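The Cloldale Newsletter

Round-up from the repair shed: what we've learned about scratched metal

If you came along to the last open evening you'll know that the talk was meant to be on sharpening garden shears and ended up being almost entirely about scratches. Somebody asked whether it was worth polishing the marks out of an old steel sink, everyone in the room had an opinion, and we were still going when the lights were due off at half past nine. So many of you have written in since that it seemed only fair to give the subject a proper page!

First, the good news. Most of the marks you see on household metal are shallow, and a lot of them aren't scratches in the steel at all. They're lines of softer metal left behind by pans, cutlery, the feet of a dish rack or whatever else has been dragged across. Try a cream cleaner on a damp cloth before you do anything more drastic. Rub gently along the grain and rinse well, then dry it with a tea towel and have another look in daylight. I did this on my own draining board in Undness and more than half of what I'd been grumbling about for years came straight off. I was delighted, and slightly embarrassed.

Real scratches are a different matter. Run a fingernail across the line. If it catches, you have a groove, and the only way to get rid of a groove is to take the surface around it down to the same level. On a brushed finish you can soften it with a fine abrasive pad, always working in the direction of the brushing, but you'll need to go over a wide strip and fade out at the edges or you'll end up with a shiny patch that draws the eye far more than the scratch did. On a mirror finish, please think twice. I've seen some lovely kettles spoiled that way.

Then there is galvanised steel, which caused the liveliest argument of the evening. Buckets, feed bins, dustbins, old water tanks turned into planters - all of these usually have a thin coat of zinc, and the zinc is what keeps the rust away. Sand it and you are sanding off the protection. A dull grey bucket is a healthy bucket! Leave it be, wash it with soapy water, and keep wire wool well away from it. If rust has already come through in a spot, clean just that spot, dab on some cold zinc paint and let it dry overnight.

What I've come to love is how wear builds up into something quite handsome if you let it. One scratch on a new sheet looks dreadful. Hundreds of them, going every which way, turn into a soft cloudy surface that hides the next one completely. Old bakery tables have it, and so do the counters in fish shops and the floor of any trailer that has done a few harvests. 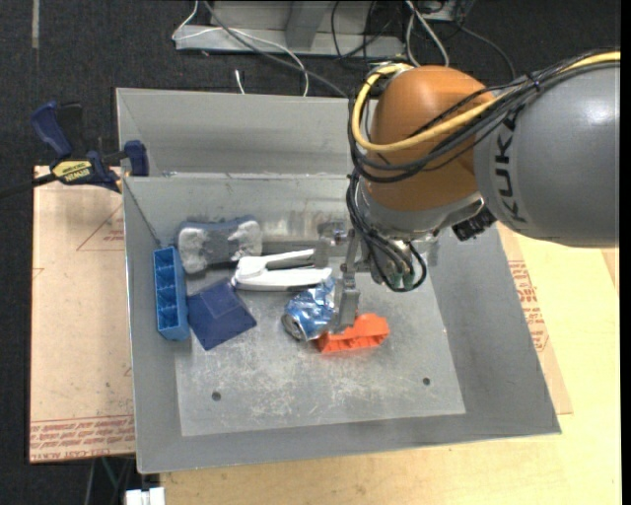 Pale scratches and cloudy patches on the floor of a metal bin.

One of our members brought in a pair of Leclerc baking trays that had belonged to an aunt, and they were passed round the room like treasure. Every bit of the original shine had gone. The bottoms were nearly black, the corners had worn to a beautiful smooth grey, and they still sat perfectly flat on the table. The general feeling was that anyone who put a polishing wheel near them should be asked to leave.

For things you do want to keep bright, a few habits go a long way. Wipe up salt, lemon juice and vinegar soon after they're spilt. Lift heavy pots instead of sliding them. Put a folded cloth under anything with rough feet. Dry the metal after washing, particularly in Cloldale where the water is so hard that every drop leaves a ring. And if you have a shed or workshop bench with a metal top, a thin wipe of wax a couple of times a year makes a surprising difference, both to the look of it and to how easily glue and paint come off.

We tried four grades of pad on offcuts during the evening and the results are now screwed to a board by the shed door, so do have a look when you're passing. The best all-rounder for brushed steel was the fine grey one, marked 700 on the packet. The coarser pad was quicker, but it left lines of its own that took ages to soften. Bring a scrap of your own and have a go - it's far better to learn on an offcut than on the front of the fridge.

The Prustutier polish that several of you asked after is back in the cupboard, and you're welcome to use a dab of it at the bench. A little really is plenty. Put it on with a soft rag, wait until it hazes over, then buff with a clean one, and please put the used rags in the lidded tin when you've finished.

Next time we're moving on to handles: loose ones, split ones, and the sort that spin round in your hand just as you lift the pan. Bring whatever you have. Doors open at six thirty and there'll be tea, and probably the ginger cake again if I get to the oven in time. The shears talk will happen too, I promise, once the evenings get lighter and we can use the yard.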